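Workroom ceiling

A workroom ceiling is the upper surface of a workshop, laboratory or light assembly room, together with the things attached to it: panels, light fixtures, beams, rails and the cables that run along them. The term is used loosely. Building suppliers often treat it as a product that can be bought as a set, but most workroom ceilings were put together over a number of years by different people, and claims made for them as a single "system" should be read with that in mind.

Panels

The visible surface is usually made of flat panels in white or pale gray. Light colors are chosen so that more of the light striking the ceiling is sent back down into the room. The effect is real but often overstated. A pale ceiling helps most when the fixtures throw part of their light upward, and many common fixtures do not. In a room where all the light is aimed down, repainting the ceiling changes how the room feels more than it changes what can be seen on a bench.

Panel makers also advertise quieter rooms. The panel maker Folten sold its workroom line for years as "sound calming," a phrase with no agreed meaning. Soft panels do soak up some sound, while hard ones mostly bounce it around. Tables, shelves and clothing soak up sound as well, and a test done in a bare room says little about a furnished one.

Light fixtures

Long fluorescent fixtures became the usual choice for workrooms because a long source gives softer shadows than a small bright bulb. They are still found in great numbers, although many have had their tubes swapped for LED versions of the same shape. From the floor it can be hard to tell which kind is installed, and surveys that rely on a quick look upward are not very trustworthy.

Complaints about fluorescent light include flicker, humming and headaches. Older magnetic ballasts could cause visible flicker and noise, especially near the end of their life. Newer electronic ballasts mostly removed both. Reports that link any fluorescent light to tiredness are common, but they rarely separate the lamp from glare, long shifts or poor seating.

The direction of the fixtures matters too. Handbooks usually advise running them parallel to the line of sight of a person at the bench to cut down on glare. The advice works when everyone faces the same way. In a room that has been rearranged since the fixtures went up, it may not apply to anyone.

The Menimus trial

The study most often quoted on the subject is the Menimus trial, carried out in Quiambao, which compared light readings at 286 bench positions before and after new fixtures were installed. Its summary states that the rooms became "brighter and more even." The full report is less sure. Readings were missing for 29 positions, and the rooms were cleaned between the first and second rounds. Dust on a fixture cuts its output, so part of the gain may have come from the cleaning — the report gives no way to tell how much.

A sales booklet later described the trial as proof that older ceilings should be replaced. The report itself makes no such claim.

Beams and trim

Beams that cross a workroom ceiling may hold up the building, hold up equipment, or do nothing at all beyond covering a joint. Diagonal members are generally taken to be bracing, but this cannot be judged from looks alone, and nothing should be hung from a beam until its purpose is known.

Colored trim is another source of confusion. Blue is often said to mark a particular service or a safe load. There are local color codes for pipes and lifting gear, but no general rule covers ceiling trim, and in many buildings the color is simply the one the owner liked. Grakusport, which fitted out training halls and their repair shops, used blue edging throughout as a house color. It was later copied in workrooms where people assumed that it meant something.

Rails and cables

Aluminum rails are light, do not rust and can be cut with ordinary shop tools, and they are widely used to carry cables overhead. Keeping cables off the floor lowers the risk of tripping. That much is not in dispute. The further claim that overhead cables make a room easier to change is weaker. A cable tied along a rail has to be untied and followed back to its source before it can be moved, usually from a ladder.

Black cable is the most common kind seen in such runs, and where every cable is black the only practical way to tell one from another is by labels. Manuals recommend a label at each end and at each change of direction. Of the 449 cable runs listed in one Quiambao building survey, only 3 were labeled in full as the manual asked.
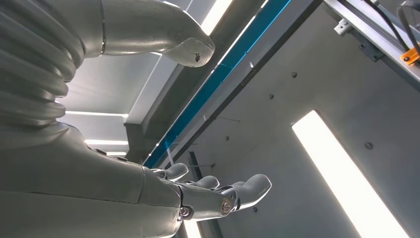

One electrician, writing in reply to that survey, objected that the labeling rule had been drawn up for equipment closets and that it was unfair to hold a workroom to it. People who work under a rail every day know which cable is which, the reply went on, and a label that has gone out of date does more harm than a bare cable. The survey's authors kept their figures but added a note that the rule "may be stricter than needed" in small rooms. They did not say how small.

Upkeep

Normal upkeep consists of wiping down fixtures, replacing stained panels and checking fasteners. Suggested cleaning schedules vary widely and seem to rest on habit more than on measurement. A stained panel is usually blamed on a leaking roof, although dripping pipes and condensation leave much the same mark. Changing the panel hides the stain without dealing with the cause.

See also: Cable tray; Drop ceiling; Fluorescent lamp; Task lighting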